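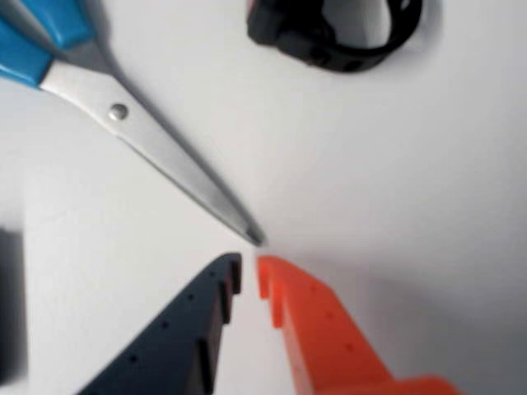

Capítulo 3
Instrumentos de corte manual

A tesoura é um dos instrumentos de corte mais difundidos no trabalho escolar, doméstico e oficinal. Compõe-se de duas lâminas articuladas por um eixo — o parafuso — e prolongadas por anéis nos quais se introduzem os dedos. Do ponto de vista mecânico, trata-se de uma alavanca interfixa: a força aplicada nos anéis transmite-se ao gume por meio do eixo.

Neste capítulo estudam-se as partes da tesoura, a afiação do gume e as normas de transporte e arrumação. A tesoura transporta-se sempre fechada, com as lâminas envolvidas pela mão, e pousa-se na bancada na mesma condição.

O ângulo do gume, tomado nos exercícios como 60 graus, será retomado na secção sobre afiação. Os exercícios seguem o caderno de oficina Puvudell, cuja consulta se recomenda antes da primeira aula prática.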